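4. Loose goods and the problem of "a handful" 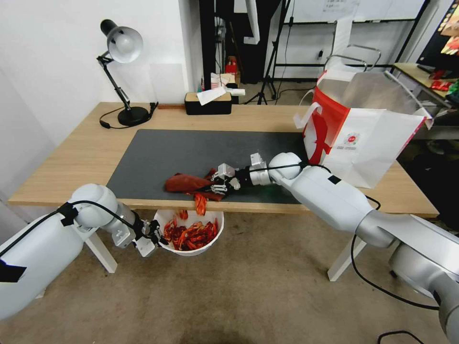 Figure 3. Dried red chili peppers spilling from a plastic bag, with a white plastic bowl held just beneath.

Quantity words in home cooking have had a bad press. The older literature treats "a handful," "a good pinch" and "enough" as gaps in a recipe, to be filled in by a sensible editor with a scale. We began this study sharing that view, mostly because we owned a scale. By the end of the second round of interviews the scale had gone back in its box, and we had a drawer full of transcripts in which people disagreed, often warmly, over what counts as a handful of something that will not stay in the hand.

Dried chilies are the hard case. Flour packs down and rice levels itself, more or less. Dried chilies do neither. They are mostly air and attitude, they hook onto one another by the stem, and they leave a bag either one at a time or all together (Figure 3). A cook who writes "a handful of dried chilies" is therefore making a statement about a class of events with a very wide spread. Our participants knew this perfectly well. Their recipes showed no sign of it.

4.1 What the cards say

The recipe corpus described in Section 2 contains 730 cards and notebook pages, of which the Quintela collection is the largest single part and by far the stickiest. We coded every quantity expression attached to a dry, loose ingredient. Three kinds of expression came up. Metric or cup measures were common for baking and rare elsewhere. Body measures (handful, pinch, fistful, "what two fingers lift") dominated spices and pulses. The third kind we labeled container measures, and it gave us the most trouble: "half the bag," "the small tin," "up to the blue line." The blue line is on a cup that was broken before any of us was hired.

Container measures are usually explained in the literature as laziness. We think the writers were being exact, on the assumption that the container would go on existing. A household that buys the same bag from the same shop every week has a perfectly good unit of measure until the shop changes the bag. In the Vellar notebooks one can date the change almost to the page: "half the bag" is crossed out, replaced with "a third of the new bag," crossed out again, and finally replaced with "taste it."

4.2 What people say about the cards

Interviews were held in kitchens, normally on a Tuesday, when the market is shut and people were willing to talk to us. Youssra Bouazza conducted most of them and transcribed all of them, including the stretches in which the participant had left the room to look for a spoon. Participants were asked to read a card aloud and then say how they would follow it.

The word "handful" produced the longest answers. Several people asked whose hand was meant, a question we had not prepared for and should have. In family recipes the hand generally belongs to a particular relative, often deceased, and the reader corrects for it. One participant read "two handfuls" as one and a half on the grounds that her aunt "had hands like a goalkeeper." Another doubled every amount in her grandmother's notebook and had done so since she was a teenager. Neither correction was written down anywhere. Asked why, the second participant said that anyone who needed to be told should not be using the notebook.

We take this remark seriously. It suggests that the vague term does some gatekeeping, keeping the dish inside the circle of people who have seen it made. It also suggests that our coding scheme, which assigned "handful" a default value, was measuring very little. The defaults were dropped from the analysis below, along with around 500 lines of spreadsheet that one of the authors had grown fond of.

4.3 Spillage as correction

A smaller set of remarks concerned overshooting. Recipes written for a general audience assume that what goes into the bowl was meant to go in. Our participants assumed the opposite. Too much went in, and some was taken out, or all of it stayed and dinner was declared to be "how they eat it in Omeck." (We have been to Omeck. They do not eat it like that.)

Verbs reflect the habit. Cards for pulses favor "measure" and "count out." Cards for chilies favor "shake," "tip" and, in one hand, "let fall." The last of these appears only in the Remus notebook, whose author was also the only one to note what to do about the pieces on the floor. Her advice was to leave them until the guests had gone.

We return to these verbs in Section 5, where the printed cookbooks are considered. There, as one might expect, nothing ever falls.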